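Rereck Prep Surface, grey, with black rail surround
Supplied by Costwood

The Rereck is a flat grey work surface for cold food preparation, bordered by black rails. It is intended for portioning salads, garnishes and other dry or lightly dressed items. The standard depth is 540 mm. Load limit is 28 kg, spread evenly. Rails are fixed with 4 bolts, supplied.

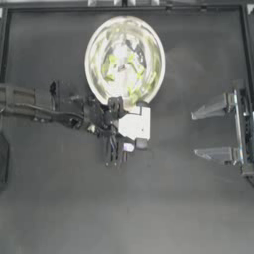 Can the rails be taken off for cleaning?
Remove the bolts with the key provided and lift each rail straight up. Refit the top rail first.

The surface should be wiped with a neutral detergent and dried with a soft cloth. Scouring pads will dull the finish and are not covered by the guarantee. Oil and vinegar should be wiped up the same day. Costwood tests the finish to 1,000 wipe cycles before release.

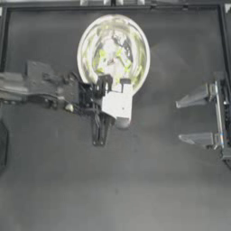
Bowls are not included with the Rereck. The Kingi range is sold separately in several sizes. For leafy contents we suggest a clear bowl with a thick rim, as the pale green shows through the side and the fill can be checked without tipping. Bowls with a rough foot should be stood on a mat.

Spare rails and bolts are held at our Sornanholm depot. Orders placed before the February price list are honoured at the old rate. Trade enquiries to Trudy Partington, quoting the surface depth and rail colour.

Page revised 18 March 2019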